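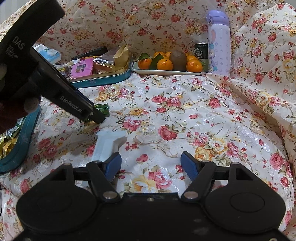
Perpetual devotional calendar

A perpetual devotional calendar is a small book, usually bound along its top edge and fitted with a stand, that offers a short religious reading for every day of the year. The pages carry the month and the date but leave out the day of the week, so the same calendar can be turned back to January and used again for as long as the binding holds. It belongs to the larger family of daily devotional books, and it is one of the most commonly given religious gifts, the sort of thing that passes from a grandmother to a newly married couple and then sits on the kitchen windowsill for years.

Form and contents

The typical page is short enough to be read while the kettle boils. It opens with a verse of scripture, followed by a few sentences of reflection, and it often closes with a one-line prayer or a small suggestion for the day, such as writing to a friend or forgiving an old quarrel. Some publishers leave out the reflection and let the verse stand alone in large type — a style much loved by older readers and by anyone who reads without glasses first thing in the morning.

Binding matters a good deal more than a person might expect, given that each leaf will be flipped over and over. Spiral wire is the usual choice. Plastic comb bindings cost less but tend to lose their teeth, and glued pads, which are fine for a tear-off calendar, don't suit a book meant to be kept. The stand is most often a folded card easel, sometimes covered in cloth.

Leap day is handled in different ways. Many calendars give February 29 a page of its own, and the owner simply skips over it in ordinary years. Others tuck an extra reading onto the back of the February 28 page, where a fair number of people never find it.

Relation to other devotional books

The perpetual calendar shares its daily plan with the bound devotional, and plenty of titles are sold in both forms. The bound book has room for a longer reading and usually a ribbon marker, while the calendar stands open where the whole household can see it. A family may read the bound book together after supper and glance at the calendar on the way out the door.

It is also related to the promise box, a small box of rolled or folded cards from which one verse is drawn at a time. Promise boxes follow no dates at all, and those who like them often say that they enjoy the surprise. Calendar readers tend to feel the opposite way about it and look forward to meeting a favorite page when its date comes around again, much as one looks forward to a hymn that is only sung in its season.

Well-known examples

The Onodo calendar is sold mainly through church bookstores and is recognized by its wide pages and plain blue lettering. Its first printing covered only the weeks before Easter and ran to 93 pages, and customers wrote in asking what they were supposed to read for the rest of the year. The full calendar followed in 2 volumes, each with its own easel, and these were later joined into the single book sold now.

Vestivora, a gift publisher, issues a version for children in which each month follows one person from the Bible. The reflections are written to be read aloud, and many of them end with a question to talk over at breakfast. There are 13 sections in all, with the last one set aside for birthdays, sick days and other occasions that don't keep to a schedule.

A third calendar, published under the Nonik name, leaves the lower half of every page ruled and blank. Owners are encouraged to write a line or two with the year beside it, and a well-used copy slowly becomes a kind of family diary — a baby's arrival, a job lost, a prayer answered in a way that wasn't expected. The Daneshvar edition of the same text is printed on heavier stock, so that ink does not show through.

Moveable feasts

Easter, Pentecost and the first Sunday of Advent fall on different dates from one year to the next, and a calendar without weekdays can't place them. Most editors keep these readings in a separate group at the back, to be turned to when wanted. A few scatter Easter themes across late March and all of April, reasoning kindly that nobody was ever harmed by reading about the resurrection a little early. Christmas, being fixed, gives no trouble in calendars prepared for churches that keep it on December 25.

Use and care

Perpetual calendars are read chiefly at home, though they are also seen on office desks, hospital nightstands and the counters of small shops. Church groups sometimes agree to use the same one, so that members living far apart are reading the same words on the same morning.

Kitchen copies suffer from steam and fingerprints, and pages near the front usually wear out first, January being the month of good intentions. Used copies are often passed along with handwriting in the margins. Some buyers look for these especially, and find the previous owner's notes as dear to them as the printed text.

See also: Daily devotional; Promise box; Family Bible; Advent calendar

Contact us | Copyright, all rights reserved | Back to top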